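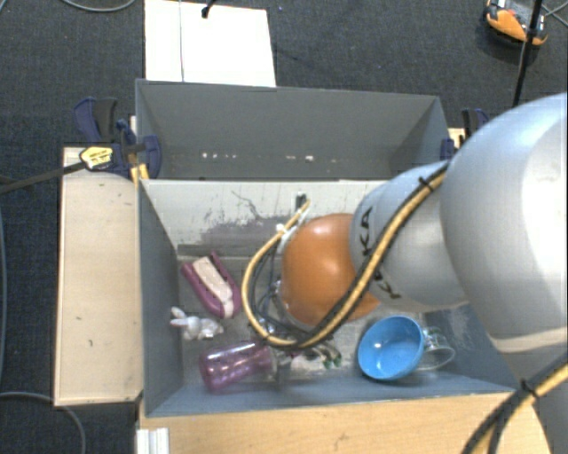 Condensation inside a detached garage: vent it, heat it or run a dehumidifier?

Posted in Home and Shed > Damp and Ventilation
5 Apr 2024

Semeniuk_R

I have a detached single garage, brick veneer on a concrete slab, with a steel roof and no ceiling. It is used for storage and as a small workshop. From late autumn to early spring I get condensation on the underside of the roof sheets, and by mid-morning it drips onto whatever is below. The drill press table has surface rust and two boxes of books have gone mouldy.

Details that may matter:

The roof is corrugated steel on timber purlins. There is no foil, blanket or sarking under it.
The slab has no visible cracks. I don't know if there is a membrane under it. The house was built in '73 and the garage appears to be the same age.
The roller door has a brush seal at the bottom that I fitted in February. The condensation was there before the seal, but I think it is worse now.
There is one window, fixed, on the south side. No vents.
Gutters are clear and the downpipe goes to the stormwater line.
The clothes dryer is in the house, not the garage. The car goes in wet a few nights a week.

A cheap hygrometer on the bench reads over 70 per cent most mornings. I have been quoted for a dehumidifier and also for spray foam on the underside of the roof. I would rather not pay for both. Which one fixes the cause, and is there something cheaper to try first?

Drotska

Start with the slab, as it decides the rest. Tape a square of clear polythene to the bare concrete, all four edges sealed, in a spot where the car doesn't park. Leave it for two days. If the underside of the plastic is beaded with water or the concrete has gone dark, moisture is coming up through the slab and you have a source that no amount of roof work will remove. If it is dry under the plastic, your moisture is coming from the air and the car.

Assuming the slab is dry, the mechanism is ordinary. On a clear night the roof sheet radiates to the sky and drops below the air temperature. Once the sheet is below the dew point of the air under it, water forms on the steel. You can lower the dew point of the air, or you can keep humid air off the cold steel.

Lowering the dew point is done with ventilation. You need openings low and high on opposite sides, or the air won't move. Two fixed louvre vents near floor level on the windward wall and the same free area at the ridge or high in the gable is a reasonable starting point for a single garage. Check the free area on the packaging and not the face size. Insect mesh can take a large share of it.

Be aware that ventilation on its own will not stop condensation on every night. Outside air at dawn in winter is often close to saturated, and bare steel will still collect water from it. What ventilation does is clear the extra moisture from the car and let the roof dry through the day.

Keeping air off the steel means a foil-faced blanket laid over the purlins with the sheets refixed on top. It is the usual method on new sheds. On an existing roof it means lifting every sheet, so price it when the roof is next due for replacement. Rigid board fitted between the purlins from below is possible, but the joints have to be taped and sealed with care. Any gap lets air through to the steel and you get water behind the board where you can't see it.

On spray foam: closed-cell foam works as insulation and as a vapour barrier in one layer. Before you sign, ask what happens when a sheet needs replacing. It bonds to the steel and the timber and does not come off cleanly. Also ask about the fire rating and whether it needs a covering in a space where a car is parked.

A dehumidifier treats the symptom, and in a garage with a roller door it will be drying the outside air as well. Compressor types also lose most of their output in the cold. If you go that way, look at a desiccant unit and work out the running cost first.

Order I would do it in: slab test, stop parking the car wet or squeegee it and the floor before closing up, vents, then look at the roof. Take the bottom seal off for a week and compare your readings.

warkel2

Just get a dehumidifier. I had a Sirkus one in my shed and it was fine. Empty the tank every day.

Eetu Kettunen

I agree with most of what Drotska wrote. A few additions.

Relative humidity on its own doesn't tell you much. Record the temperature beside it and look up the dew point. Put the sensor high up near the purlins for part of the time, as the bench reading will differ. A cheap surface thermometer pointed at the roof needs care too: bare galvanised steel is shiny and gives a false reading. Stick a patch of masking tape to the sheet and read off that.

Regarding the slab test, a dry result in a dry week is weak evidence. Repeat it after steady rain. Check the ground level outside as well. If the garden bed along the wall is higher than the slab, lower it before you spend money on anything else.

For the tools, treat them separately from the building. Wipe bare cast iron with a light machine oil or paste wax and throw a cotton cover over it. Plastic sheeting traps moisture against the metal. Hand tools can live in a closed cabinet with a small low-wattage heater bar at the bottom, wired by someone licensed to do it. The cabinet only has to stay a few degrees above the room.

Books and paper should come into the house. I would not store them in any uninsulated garage. If the mouldy ones are worth keeping, dry them fully first and brush them off outdoors with a mask on.

Don't use an unflued gas or kerosene heater to dry the space. Burning either fuel puts water vapour into the air, and there is the carbon monoxide risk on top of that.

Semeniuk_R

Thanks. Plastic is taped down in the back corner and the seal is off. There is a garden bed on the north wall and it is above slab level by a fair bit, so I will dig that out on the weekend and run the test again after the next rain. Foam quote is on hold.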